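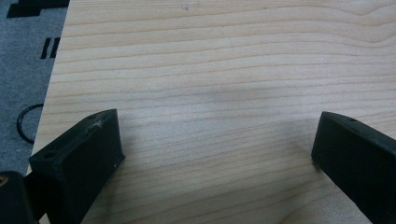 Chapter 2

The Supporter and the Club

Ask anyone who follows a football team how they came to choose it, and you will usually be given a story instead of a reason. There was an aunt who had a spare ticket, or a scarf handed down from an older cousin, or a wet afternoon when the television happened to be on and the side in green happened to win. Very few people sit down with a league table and make a sensible choice. If they did, most clubs would have no supporters at all, and the people who study sport for a living would have a good deal less to write about.

In Chapter 1 we looked at the club as a business, with its wages, its gate money and its long, worried meetings about the roof of the main stand. We now turn to the people on the other side of the turnstile. You may well be one of them yourself, and if so, you will bring to this chapter a kind of knowledge that cannot be got from a book. Please do use it, but be ready to have it tested a little, too. What feels natural to a lifelong supporter can look very odd to a newcomer, and the newcomer's puzzled questions are often the good ones.

We shall spend much of our time with two clubs, Marar Town and Astska Athletic, whose grounds lie at opposite ends of the same bus route. Marar is the older and the poorer. In the season we shall be following, its average home crowd was 2,101, a figure that had hardly moved in ten years, through one promotion and a truly miserable relegation. Astska, with a newer ground and a far better car park, saw its crowds rise and fall with every run of results. Why should one set of supporters stay put while the other comes and goes? It is a simple enough question, and it will keep us busy for most of the chapter.

Part of the answer has to do with habit. When supporters at Marar were asked how they spent a match day, 59 of them described the same walk to the ground, past the same bakery on Cinisness Road, and several were quite put out at the suggestion that there might be a shorter way. The match itself came up surprisingly late in these accounts. People talked first about who they stood with, what they ate, and where they had been standing when the old scoreboard caught fire. We shall come back to the scoreboard, as it tells us a great deal about how a crowd remembers things.

Money comes into it as well, of course. The Grutano Cup, which both clubs enter every March, brings in visiting supporters who pay more for their seats and grumble more about the tea. Later in the chapter we shall compare cup crowds with league crowds, and ask whether a person who comes once a year ought to be called a supporter or something else – a guest, perhaps, or a customer. You may find that your own answer changes as you read, and there is no harm in that.

Before going on to Section 2.1, take a sheet of paper and write down the first match you can remember, whether you played in it, watched it from the touchline or only heard it on the radio in the kitchen. Put down who was with you and what the weather was doing. Leave out the score for now, even if you know it by heart. Keep the sheet somewhere safe – you will want it again when we reach the section on memory and belonging.

2.1 What do we mean by a supporter?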